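Folding knitwear on a white table – how do I stop it creasing?
Posted in Laundry and Clothes Care

I've set up a white table for folding next to a grey fabric panel, with a power strip on a rail so I can plug the steamer in. The table is fine for towels and shirts. Knits are another matter. I have a navy one and a cream one to get right, and both end up with a hard line down the front after a couple of weeks on the shelf.
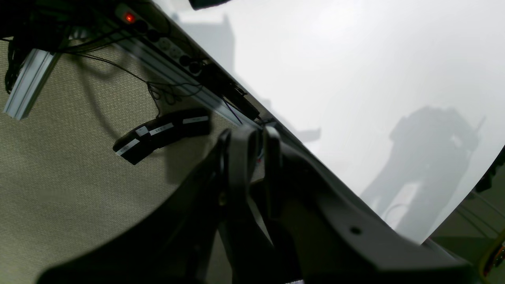 Table on the right, power strip on the rail with its red light on.

When I pick the navy one up from the middle it bunches and the folds stack up on each other.

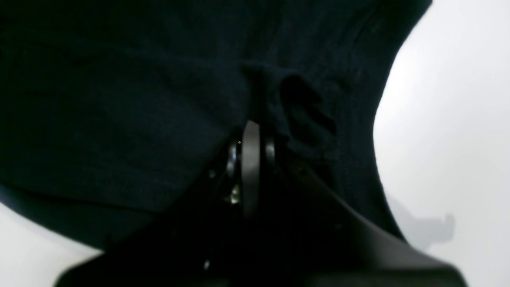 Navy fabric gathered up near the middle.

Is it the lifting or the folding that does it? The shelf is 60 cm deep if that matters.
Sundel

Mostly the lifting, I'd say. Spread it out face down, smooth it from the neck to the hem with flat hands, then bring the sides in. If you have to move it, hold it at two points – shoulders are best – and don't pinch the front. I fold in thirds and never in half, so there's no line down the centre. For lighter cloth like the cream I take it by the top edge.
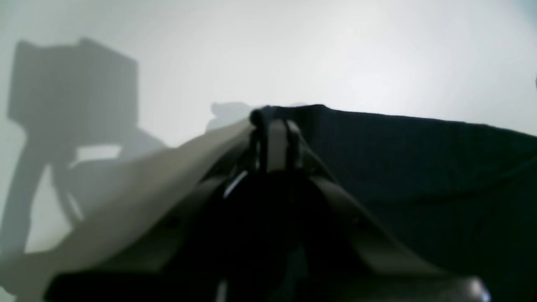
Cream cloth, top edge.

Don't stack more than 2 heavy ones on top of it. With a 60 cm shelf you have room for a looser fold anyway.
Selvanayagam

Just roll them. Never had a crease.
Grunderau

Rolling stretched the cuffs on mine, so I went back to folding. The other thing is light. Dark navy on a bright white top is hard to judge and I miss small creases near the side. 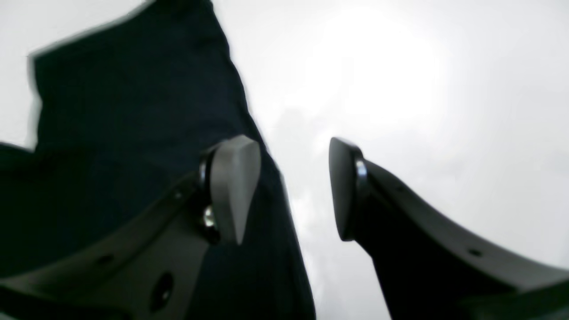 Navy against the white, faint crease towards the right edge.

An old beige towel under it helps. Steam from the inside if the line has already set, and leave it flat overnight before it goes back on the shelf.
Dekmont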